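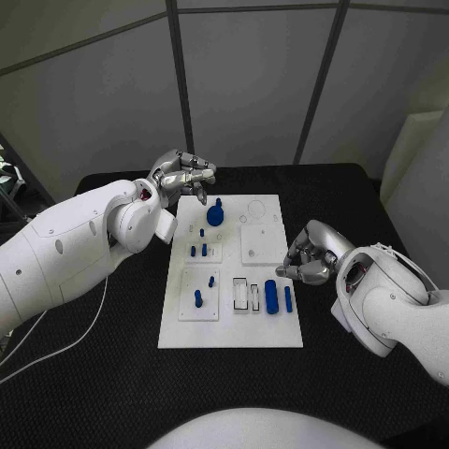
Pegs stick in their holes and the whole board slides on the table

Vilthorpe Help > Workshop and Hobby > Jigs, boards and fixtures
Asked Oct 22, 2023
Viewed 564 times
3 answers

I have a white peg board that gets used for putting-in and taking-out practice. It has blue pegs in different sizes, a few raised white plates that hold some of them, some plain holes, and one big blue cylinder with a small knob on top near the far end. I didn't make it. It came secondhand from Melance with no paperwork, so I can't tell you what the material is.

Two problems.

1. Some of the pegs bind. They go in fine until the last little bit and then need a push. Coming out is worse. You have to wiggle them, and when you wiggle them the board moves. The thick peg on the square plate near the front left is the worst one. The thin one on the same plate is fine. The single short peg below the big cylinder is fine some days and tight on others.

2. The board slides. It sits on a black table that has a fine woven texture on top. I thought the texture would grip but it doesn't. If you pull a tight peg at any angle, the board turns a little, and then everything has to be lined up again.

What I have tried so far:

Wiping the pegs and holes with a damp cloth. No change.
A drop of cooking oil on the thick peg. It went in easier for a day and then got sticky, and I had to wash it off.
Masking tape along the two long sides of the board. Held for a while, then peeled off the table.

I would like to avoid drilling the holes bigger. Some of the pegs are supposed to fit closely and I don't want a board full of loose ones. I also can't screw anything into the table, it has to be cleared for other work.

Is sanding the pegs the normal thing to do? If so, how rough? The only sandpaper in the drawer is 60 grit and that feels like too much.

Answer 1 (accepted)

Do not use the 60 grit. It will leave grooves you can feel, and a grooved peg can catch on the rim of the hole even when it is thinner than before.

First find out where it is rubbing. Color the lower part of the tight peg with a soft pencil, all the way around. Push it in straight, pull it out straight, and look at the peg. The places where the pencil has been wiped off are the places that touch. You will usually see one of these:

A ring right at the bottom end. The edge of the peg has a burr or has mushroomed a little from being pushed down hard. Take the edge off and you are done.

A stripe down one side. The hole is leaning or the plate has shifted. Sanding the peg won't do much for this. Loosen the plate screws half a turn, put the peg in, let the plate settle where it wants to, and tighten the screws a bit at a time, going corner to corner. On your square plate I would try this before anything else, seeing as the thin peg on it is fine and the thick one isn't. A snug peg shows up a small error that a skinny one hides.

Wiped all over. Then the peg really is too big for the hole. Sand it.

For sanding, start with something fine, 400 or so, and finish with 2000. Wrap the paper around the peg, hold it with your fingers, and turn the peg inside it. Don't go up and down. Do ten turns, wipe the dust off, test, and repeat. It goes slowly for a long time and then the fit is suddenly right, so test more often than you think you need to.

Clean the hole too. A cotton swab will bring out dust that a cloth doesn't reach. If the hole goes all the way through, push the swab through and out the back. If it has a bottom, look for packed dirt down there. "Fine until the last little bit" sounds a lot like dirt in the bottom of the hole.

For the sliding, get rubber shelf liner, the open mesh kind. Cut it slightly smaller than the board so it doesn't show and doesn't catch. Lay it flat under the whole board. Don't use four little squares at the corners, the board can rock on those. It rolls up when you need the table back.

Comment from asker: Did the pencil test. Thick peg had a stripe down one side. Loosened the plate, put the peg in, tightened it back up. It now goes in with one finger. Thank you. The short peg was the ring at the bottom, two minutes with the fine paper.

Comment: Good. Mark the plate and the board with a tiny pencil line where they meet so you can tell if it creeps again.

Answer 2

The "fine some days, tight on others" part could be humidity. I keep a similar board in a basement in Estmont and in December, with the heat running, the room reads 41 percent and everything fits. In the summer it's much damper and two of my pegs get stubborn. Mine is wood, so it may not apply to yours. A cheap humidity gauge would tell you whether the bad days line up with anything.

For lubricant, never cooking oil. It goes gummy, as you found. Dry wax is better. Rub a plain white candle on the peg, then buff it hard with a rag until it doesn't feel waxy. If you leave a thick layer it picks up grit and you're back where you started. Dry silicone spray works too, but keep it off the table and off the underside of the board or the sliding will get a lot worse.

I would also keep track of which peg goes in which hole. If two of them look alike and get swapped, you can end up sanding one that was never the problem. A small number on the bottom end of each peg is enough.

Comment: Pencil will rub off the bottom. Use a fine permanent marker.

Answer 3

just clamp it. Hebden sells little bar clamps, two of them on the edge of the table and it won't go anywhere

Comment from asker: The board sits toward the middle of the table and the clamps I have don't reach in that far. I got the shelf liner and it has held so far. The board still shifts a little if I pull hard on the thick peg sideways, but I don't need to do that now.

Comment: Wipe the table down before you lay the liner. Dust in the weave is probably half of why it was sliding. Wash the liner every few weeks with dish soap and let it dry flat.

Related questions

Raised plate won't sit flat after I put the screws back in
What to use to clean blind holes without leaving lint
Replacing one lost peg from a set, how to measure it
Non-slip mat left marks on table, how to remove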